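Ketholm Building Owners Forum
Board: Maintenance and Repairs
Thread: Grout cleaning and sealing in shared stairwells, proposed schedule

Posted by stairwell_office
Nov 14, 2023

Members are invited to comment on the proposed cleaning schedule for tiled common areas in the Pritchard and Musura buildings. Under the draft, all tiled walls in entrance halls and stairwells would be washed twice a year and the grout resealed every 3 years. The present arrangement is a single wash in September and resealing on request.

The estimate for the first round of work is $2,000 per building. This covers labor and cleaning products. It does not cover the replacement of broken tiles, which would continue to be billed separately.

Written comments may be left in this thread. The draft will be put to a vote at the next owners' meeting.

Posted by musura_unit9

The owners of Unit 9 support the second annual wash. We do not support resealing on a fixed schedule. The grout in the Musura entrance was sealed when the hall was renovated, and a water drop test carried out on our landing showed no absorption. Sealing a joint that is still sound is a poor use of the reserve fund. We ask that the draft be changed so that resealing follows an inspection.

Posted by prondska_tile

Our firm maintains tiled surfaces in several residential properties in the Prondska district and would like to offer some general remarks.

The condition of grout cannot be judged from its color alone. Joints laid at the same time may differ in shade for a number of reasons, including the amount of water in the mix, later patching with a different product, and residue left by cleaning agents. The darker joint is not always the dirtier one. We see owners pay for a deep cleaning when the uneven color was present from the day the wall was finished.

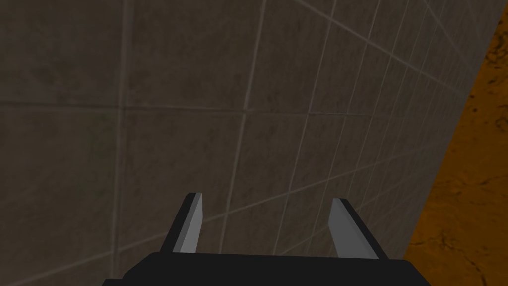
Gray-brown square tile with light and dark grout lines (computer rendering).

For walls with a mixed appearance of this type, we recommend washing a small test area with a neutral cleaner before any contract is signed. If the joint lightens, washing is sufficient. If it does not, the choice is between a grout colorant and leaving the wall alone. Acid cleaners should not be used on cement grout as a matter of routine. They remove a little of the joint each time.

Posted by pritchard_east

With respect to the previous comment, the test area method has been tried in the Pritchard building and did not settle anything. The test patch was placed beside the mailboxes, where the wall is touched daily, and the result was then applied to four floors of stairwell that receive almost no contact. The owners were charged for a full wash that made no visible difference above the first landing.

We would also point out that a contractor has an interest in the outcome of this discussion.

Posted by prondska_tile

The interest is acknowledged. We have not submitted a bid for this work and do not intend to. The member is correct that one test area is not enough for a stairwell. There should be one on each level, at hand height, and one near the floor where mop water collects.

Posted by musura_unit9

We agree with the member from Pritchard on the matter of cost. A fixed price per building is difficult to justify when the Musura stairwell is tiled to shoulder height only and the Pritchard stairwell is tiled to the ceiling. Could the office state how the estimate was reached?

Posted by stairwell_office

The estimate was based on hours of labor, with 5 working days allowed for each building. The office accepts that the tiled area differs and will request a revised figure calculated by surface.

Posted by pritchard_east

Thank you. Our objection to the price is withdrawn until the revised figure is available. Our objection to the fixed resealing period stands. We would accept an inspection every 3 years with a written report to owners.

Posted by garden_level_owner

May we ask that ventilation be considered at the same time? The lower hall in Musura has had a musty smell for over 9 months, and washing the walls more often will add moisture to a space where the window does not open. We are in favor of clean tile, but the fan should be repaired first.

Posted by stairwell_office

The fan is listed as a separate repair and has been referred to the electrician. The wording on resealing will be changed to "inspection, with resealing where required." Comments remain open until the agenda is issued.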